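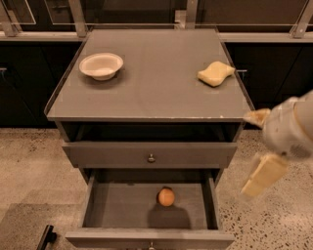
How long does a student team need to get one pick and place task ready for the Nevel meet? Four months, in our case, going by when we started in April and what we have left to do.

2 Aug 2025. Long day at the club. Etelka Bakos and I had the bench to ourselves until lunch, so we went through the drawer task again with the new settings. The arm is still slow to back off after it lets go. I changed the wait from 1,220 to 1,000 milliseconds and that felt better, but I want to see it over a full session before I write it in the team notes.

Hajnalka Szilágyi came in after lunch with the rule sheet. Each team gets 115 seconds per run and two tries, and the better one counts. We had been practicing as if there was no clock. Etelka wants to drop the sponge part and put all the time into the ball. I said keep both for now - we can cut it next week if we have to.

Spent the rest of the afternoon on labels for the Tandine folder. Half of our old runs are saved under Wurnis, the name we had before, and I can't tell which ones used the old finger pads. Renamed what I could.

Have to ask Hajnalka for the spare charger. Home by seven, soup, then an hour on the report. Still no title for it.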